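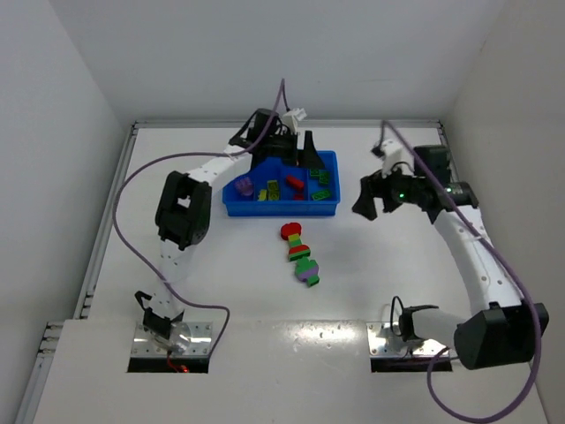 Page last changed: 2019-09-26

Toy swap questions, answered by me (Dineo)

Where do we meet?
In the upstairs room at Steltard Hall, first Saturday of the month. Use the side door, the front one sticks something awful.

Do I have to bring something to take something?
No! Lots of families come with empty bags the first time and bring a load later on. Please do.

What won't you take?
Anything with a missing battery cover, and car seats. Soft toys are fine if they've been through the wash. I did have to say no to a rocking horse in July (it was lovely, but two of us couldn't get it up the stairs).

My building bricks are all mixed up. Does that matter?
Not a bit, tip them in a bag and bring them along. My lot never sorted theirs either.

Can I reserve things?
Sorry, no. We tried it and I got in a terrible muddle with the labels.

How many toys can I take home?
Two each for the first half hour, then help yourselves.

Who do I ask about jigsaws?
Booker Tillman. He checks the pieces at home, even the 100-piece ones, so give him a week or so.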